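The long wait for a repeat prescription

When the second wholesaler serving Parkthorpe stopped taking orders for thyroid tablets in January, Amparo Cuervo did what most community pharmacists do now. She opened a spreadsheet, listed every patient on the medicine, and began ringing them in order of who would run out first.

There were 106 names. By the end of the week she had found stock for most of them, in small lots, from three different suppliers and at three different prices. Twelve patients were sent back to their surgeries to ask for a different strength.

"You can usually make up the dose," she says. "Two of one, a half of another. But it needs a new prescription, and that means somebody at the surgery has to find the time to write it."

Shortages of cheap, off-patent medicines have become part of the working day in pharmacies like hers. The drugs concerned are rarely new or difficult to make. Many cost less than a sandwich for a month's supply, and that is a large part of the trouble. When the price falls far enough, manufacturers leave, and those that remain have little reason to keep spare capacity.

The tablets that ran short in Parkthorpe came from Macedo, a generics maker that supplies several regional wholesalers. One of its packing lines was closed for repairs before Christmas. A rival product, sold under the name Bristorent, was available throughout, but its maker had planned for its usual share of the market and began rationing orders within days. Each pharmacy was given a monthly allowance based on what it had bought the year before. Cuervo had bought almost none.

For patients, the first sign is often a slip of paper in the bag saying that the rest is owed. Some come back two or three times. Others stretch out what they have by skipping days, which pharmacists say is common and seldom admitted to. With thyroid medicine the effects come on slowly: tiredness, poor concentration, feeling cold in a room where everyone else is comfortable.
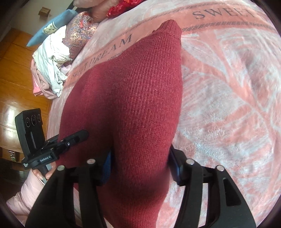 Red ribbed knitwear on a pink fleece blanket. Feeling the cold is a familiar complaint when thyroid doses are missed.

Chukwuemeka Ibrahim runs the medicines desk at Brestholm, a buying group owned by independent pharmacies. His team logs each report of a product that members cannot get. Last year it recorded 2373 reports, compared with 1597 the year before. He is careful about what the figures show. Members have become better at reporting, and one missing product may be logged by dozens of shops.

Even so, he thinks the trend is real. What worries him most is how late the warnings arrive. Manufacturers are expected to give notice when they foresee a supply problem, but the notice does not always reach the counter before the shelves are bare.

"A pharmacist will often know from the wholesaler's website at seven in the morning," Ibrahim says. "The line goes from green to red. There's no letter and no date for when it comes back."

Brestholm wants pharmacists to be allowed to change the strength or form of a medicine without a fresh prescription, provided the patient receives the same total dose. Doctors at the Parkthorpe surgeries are mostly in favour, though some want to be told on the same day when a change is made. There is less agreement over money. Holding a larger reserve of common generics would cost wholesalers storage space, and they say current prices do not cover it.

Macedo says its line is running again and that deliveries should return to normal over the coming weeks. In Parkthorpe the first full order arrived on a Thursday, shortly before closing. Cuervo put aside the packs that were owed and rang those patients the next morning. The spreadsheet is still open on her computer, with a new tab for a blood pressure tablet that has started coming in half orders.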